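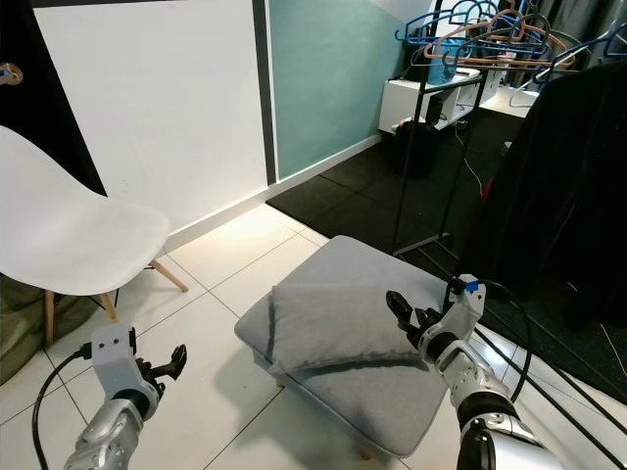 Signe Briem has been promising me a robot that does the boring half of the housework for as long as I've known her, and on a grey Sunday in June she finally let me come to Pukwood and spend an afternoon with one. Her firm, Hviid, sells the Wulance, a two-armed helper that you don't buy so much as subscribe to, rather like a veg box (her comparison, and I've grown fond of it). You pay 81 a week in Trundavian crowns, somebody comes out to set it up in your home, and after that it learns your rooms and your habits a little at a time.

I'd expected to be shown a kitchen, as everyone with a robot to sell seems to want to make you a coffee. Signe prefers soft things: pillows, coats, towels, all the stuff that slumps and slides and never sits the same way twice. A mug, she told me, is a mug every time you reach for it, while a pillow has moods!

The pillow on the ottoman was where we began, with the gripper fingers open beside one end of it, and I found myself leaning forward in my seat like a parent at a swimming gala. Bo-ram Shin, who trains the Wulance, was far calmer. She has a list of 132 household jobs, and tidying a cushion sits near the easy end. Hanging up a coat is a good deal further down, and she talks about collars and sleeves the way my uncle talks about trout.

We moved on to the garment rack, where a long black coat hung from the top rail, and Bo-ram spent a happy while explaining why thick cloth needs a firmer pinch than thin cloth, and why she likes the arms to come in slowly from below. 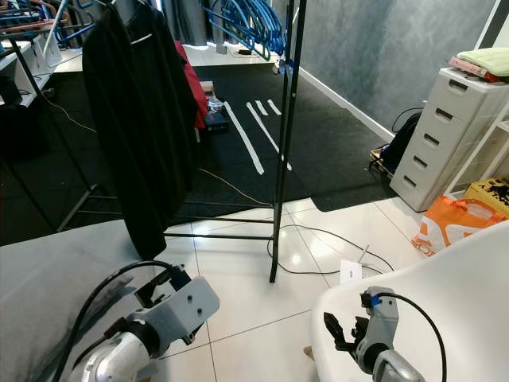 What you get for your money

The subscription covers the robot, the home visit and 30 days in which you can send the whole thing back. You choose 2 rooms to start with, and adding another later costs extra, which I think is a bit mean. Shirts and coats are included from the first day, but bed linen is still being worked on, and I do wish it weren't, as a fitted sheet is the one thing I'd gladly hand over tomorrow.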